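Foro » Trabajo y empresa » Automatización en el puesto
Tema: Nos han puesto brazos en la mesa de empaquetado

tornillo_suelto
30 de julio de 2022
Buenas a todos. Trabajo en Mevinby, en preparación de cajas, y desde enero tenemos dos brazos Vestar en una de las mesas. Antes hacíamos entre dos personas lo que ahora hace una vigilando y los brazos colocando: aparato, bandeja, tapa y a otra cosa. En teoría. En la práctica me paso el turno enderezando piezas para que las pinzas las pillen bien, y al final del día me duele el cuello igual que antes (o más, que estoy más quieta). 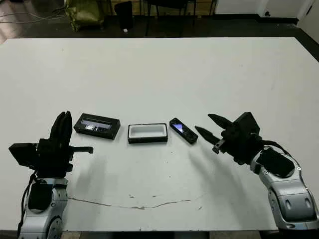

Lo que peor llevo es el ritmo. A mano sacábamos 301 cajas en un buen turno y charlando. El otro día con los brazos salieron 163 y la encargada tan contenta, que si están aprendiendo, que si paciencia. ¿A alguien más le ha pasado? ¿Mejora con los meses?

lapaqui_78
Mejora, mejora, ¡pero tarda! En mi nave pusieron algo parecido, de Soomro, y los primeros meses eran para llorar. Ahora va solo casi toda la mañana y yo me dedico a revisar y a los pedidos raros, que es bastante más entretenido. No volvería a meter aparatitos en espuma ocho horas ni loca.

grisperla
Pues yo no lo veo tan bonito, lapaqui. ¿Cuántos erais antes en esa línea y cuántos sois ahora? Porque en la mía éramos 20 y quedamos 8. Los que seguimos estamos muy entretenidos, sí.

lapaqui_78
A ver, grisperla, aquí no han echado a nadie. Dos se jubilaron y no los sustituyeron, eso también te lo digo. Pero los demás seguimos todos.

grisperla
No sustituir también es quitar puestos, solo que se nota menos.

manivela
Me meto como técnico (instalo cosas de estas, tiradme piedras). 163 contra 301 no me parece raro al principio, y menos con cajas negras brillantes, que los reflejos dan mucha guerra. tornillo_suelto, pide que te pongan unos topes en la mesa para las bandejas. Si las tienes que enderezar tú a mano todo el rato, algo está mal planteado, y eso no lo arregla la paciencia.

tornillo_suelto
Lo de los topes lo pedí y me dijeron que lo lleva Sidness, los de mantenimiento, y ahí sigue el papel. Insistiré el lunes. Y grisperla, a mí me han dicho que no sobra nadie, pero a mi compañera ya la han pasado a muelle y no lo pidió ella.

grisperla
Pídelo por escrito, lo de que no sobra nadie.

manivela
Y lo de los topes también, con copia a la encargada.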